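The woman who wants your cords back

Shanti Chaturvedi keeps her extension cords the way other people keep wine. They hang on hooks down one wall of the shed behind the Lorkbridge community hall, sorted by length, each with a paper tag, and she gets a look on her face if you touch one without asking.

"You've got the look of a winder," she tells me, before I've sat down. A winder is someone who wraps a cord around their hand and elbow. I am a winder. I had hoped to get through the morning without it coming up.

Chaturvedi spent most of her working life behind the counter at Cullinane Electrical in Trodthorpe, where she sold a great many power boards and took a fair number of them back. These days she runs the cord library, an arm of the local tool library that she insists is the only part anyone uses. Members can borrow a lead, a reel or a power board for two weeks. There are 96 items on the register, and last August, for the first time, all of them were home on the same day. She took herself out for a pie.

"People will buy a new power board before they'll look behind the telly," she says. "Then they move house and there's a drawer with nine of them in it, all knotted together like something you'd pull out of a drain."

The knots are her real subject. She can talk about tangles for longer than I can take notes. A cord has a memory, she says, by which she means it was coiled one way at the factory and will hold it against you if you try another. Her method is over-under: one loop laid over, the next turned under, so that the whole thing pays out straight when you throw it. She demonstrates with a long orange lead across the gravel. It lands like a ruled line. I try the same thing and hit a pot plant.

"Yes, well," says Chaturvedi.

Power boards are harder, she says, on account of the lump at one end. The usual household approach is to wrap the cord tightly around the board and jam the plug under the last turn, and she would like this stopped. It strains the cord right where it goes into the casing. She wants the board laid flat, the cord let out in a loose curve, and the plug put somewhere you can see it before you do anything else.
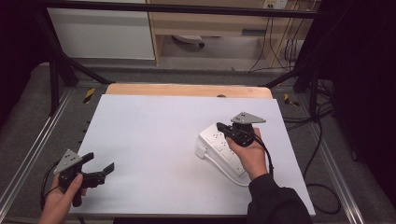
White power board on a matching work board, cord looped and the plug end left out where you can find it.

"Find both ends first," she says. "I don't know why that's controversial. You wouldn't fold a sheet starting from the middle." I tell her I have folded many sheets starting from the middle. She writes something down.

Her other campaign is colour. White cords on white surfaces annoy her, as do black cords behind black televisions, and she has no time at all for the fashion for hiding everything in a box with a wooden lid. Her own leads are orange or yellow wherever she can manage it. The white power boards she puts up with, as that's mostly what gets donated, but each one gets a band of coloured tape near the plug so it can be told from its neighbours. Green is kitchen, blue is office, red means she has doubts and is getting it tested.

Donations arrive on Wednesday mornings, generally in a shopping bag, generally in one piece whether they were meant to be or not. She once had a single mass of cable from a deceased estate over at Nindance that took her and her brother-in-law an afternoon to get apart. In the middle of it was a set of car keys. "The family had already changed the locks on the car," she says. "They were quite short with me about it."

I ask whether there's a cord she won't lend. There is. It's a brown cloth-covered thing that belonged to her mother's iron, long past being plugged into anything, and it hangs on the last hook by the door with no tag. She takes it down, shakes it out, coils it over-under and hangs it up again while telling me about the price of cable ties, which she considers a racket. Hook-and-loop straps can be used again. She buys hers off the roll and cuts them with pinking shears.

Before I leave she gives me one to take home, along with a two-metre lead to practise on. It's due back in a fortnight. She has already written out the tag.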